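Promlow Bench Recordings, data card

Summary

Promlow is a set of 2,516 short recordings of table work, made at the repair and packing department of Kestach. The workers recorded their own tasks with a hand-held gripper that has a camera on it. The recordings are used to teach a robot arm the simplest parts of the job: picking up small containers, moving them, and putting them down again.

This card is for people who want to use the data, and also for the people who made it. The second group asked for a text they can read without an engineer beside them.

Where the data comes from

All recordings were made at the Kestach site in Rornum, on the normal work tables, during paid hours. We started in June. Each worker could record up to 50 tasks per shift and could stop at any moment. Recording was optional, and the shift targets were lowered on the days with recording.

Contents

- single pick and place tasks, the biggest part
- opening and closing of boxes
- roughly 300 recordings where the task failed or was interrupted; they are kept and marked "incomplete"

Faces and voices are not included. The sound was removed before the files left the building.

What changed in the department

The arm now works at one table, mostly with incoming parts boxes. The sorting of these boxes was the work that people liked least, but it was also the work where you could sit and talk. After the change the remaining tasks are more difficult and need more attention, and several workers told us that they are more tired at the end of the day. Management added one more break on Monday, when the deliveries are biggest. We think this should have been planned before the arm was installed.

No position was removed during the project. We can not promise anything for the time after it, and the agreement with Kestach says nothing on this point.

Conditions on the tables

The tables were not prepared in a special way. Small debris stays on the surface in many recordings, and a model trained on the data should learn to ignore it.

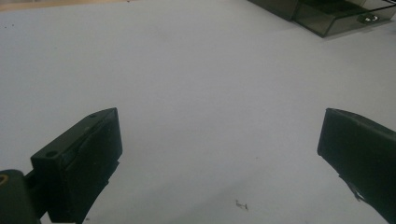
Priedītis wrote to us after reading the first version of this card: you write that the robot learned the task, but it learned it from us, and I would like that the card says so in the first lines. The summary was changed after this message.

Known limits

- dark and transparent boxes are harder for the model than the light ones
- left-handed workers are few in the data
- night shift is missing

Use

Research and teaching are allowed. Please do not use the recordings to measure the speed of workers.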